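Bench rules for a tidy robot table

We've been running the Rutham bench since May, and I love how much smoother it goes with a few house rules. Check what's within reach of the grippers first, big cartons included. 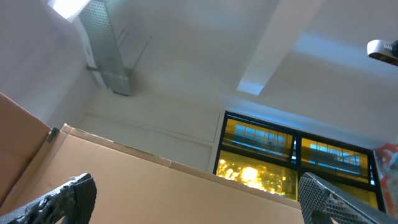

Then set out the small stuff. Leave 50 mm between packets - crinkly ones slide!

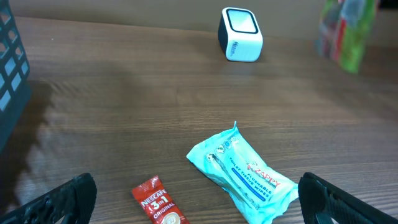 Coffee stick and wipes, with bare wood behind them.

Keep hands off the table while an arm is live, and clip cables well clear of the joints. Sølve Grønli colour-codes his, which I've happily copied.

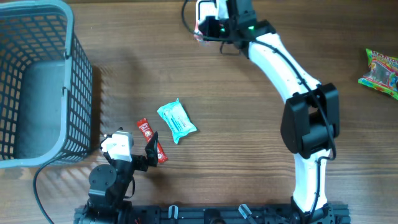

Park with the jaws open and the middle of the table clear.
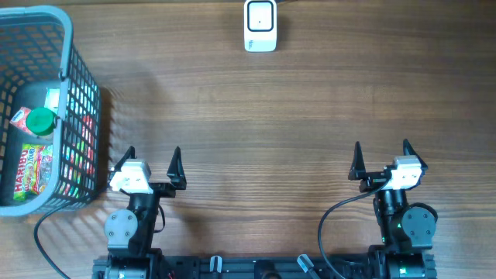
Both grippers open, groceries in the basket.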